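Workshop notebook, Feb 8, 2023

2 min read

Second try with the water-based varnish from Trisov. The first coat on the ash panels was sanded with 600 paper, very lightly, and wiped with a damp cloth. Meirion says I wipe too much. Maybe he is right, the grain has raised again on two of the panels and I had to sand them once more.

Second coat went on after lunch. I thinned it with 5 per cent water and it flowed much better from the brush. The foam roller still leaves small bubbles, so I will not use it for the doors.
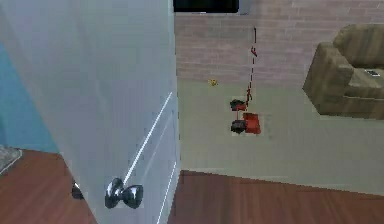
Drying is slow when the heating is off. After almost 9 hours the surface was still a little soft under the fingernail. Huia suggests to leave the panels standing overnight with the fan on low, not pointed at them. I will try this with the third coat.

Question for Boonmee: is the old tin from June still good? It has a skin on top and smells more sour than the new one. I have not opened it again.

To do: order more 600 paper, wash the good brush properly, write the batch number on the lid.

Recent entries
Glue test on Cuvumwood offcuts
Sharpening the wide chisel, 4000 stone
Hinges for the Skirow cabinet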